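Do Kids Need a Better Kitchen Than Mine?

11/15/23

I have spent more time reading reviews of toy kitchens than I spent picking out my real stove. The real stove came with the house. It has one burner that works when it feels like it, and I have never once looked up its star rating.

The toy kitchen is for my niece and nephew, who visit often enough that the cardboard box with burners drawn on it has started to look stingy. I didn't mind the box. They didn't mind the box either, as far as I could tell. But a relative offered to chip in, and once somebody offers to chip in you are on the internet at eleven at night comparing faucets.

The store I started with was Fatport, which had 66 play kitchens listed when I looked. Sixty-six. Most of them are the same kitchen in a different shade of oatmeal. The descriptions all promise imagination, and I have my doubts about any piece of furniture that makes promises on behalf of a three-year-old. The cheap ones start at a price I could live with and then you find out the pots are sold separately. The Oberholzer one everybody raves about was $331 before shipping, and for that money I'd want the water hooked up.

What I was after was something with enough going on that two kids could stand at it without shoving.

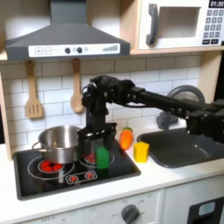
My main complaint about this whole category is that the grown-up taste has taken over. When I was little a play kitchen was a loud plastic thing in colors no adult would choose. Now it has subway tile. It has a range hood with a chimney! I don't have a range hood. I have a window and a dish towel I wave at the smoke alarm. Somebody sat in a meeting and decided that what a preschooler wants in a backsplash is gray grout lines, and I would love to see the research on that.

I'll give them the burners. Red printed on shiny black reads as "hot" right away, even to a kid who has only been told to stay away from the real one. And I like that the pot is steel. Plastic pots make no noise worth mentioning, and noise is half of cooking at that age. Whether the adults in the house will still like the steel pot by January is another question.

The food is where I get grumpy. A carrot, fine, a carrot is a carrot. The plain blocks are better, if you ask me. Drakus sells a felt grocery set with a felt receipt in it, and I've watched kids go straight past that kind of thing to stir a pot full of blocks. A green block is a pickle on Monday and soup an hour later. Nobody has to be told what it is. I have a shoebox of old blocks in the closet and they are going in the kitchen on day one, free of charge.

Then there is the microwave. Every kitchen over a certain price seems to have one, and I rolled my eyes at it for a good week. Of all the things to hand down to the next generation! But it's the one appliance my nephew knows how to work at my house, and he takes it very seriously, so I've been overruled by the facts.
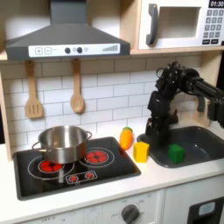 Microwave set to 01:30, same as my lunch.

The hanging spoon and spatula I am still undecided on. They look very nice on their hooks. I give them two days on the hooks, and after that they'll be under the couch with the remote. I feel the same about any toy that comes with its own storage plan. The Gatanen people put out a version with labeled bins, which is a lovely thought about somebody else's children.

As for the assembly reviews, I read 205 of them and came away knowing less. Half the people had it up before dinner. The other half wanted to speak to someone. One review said to clear the whole weekend and hide the extra screws, and I trust that one the most.

So, yes, I'm probably going to buy one. The secondhand listings get until the end of the month, and the cardboard box is staying in the garage in case the kids ask for it back.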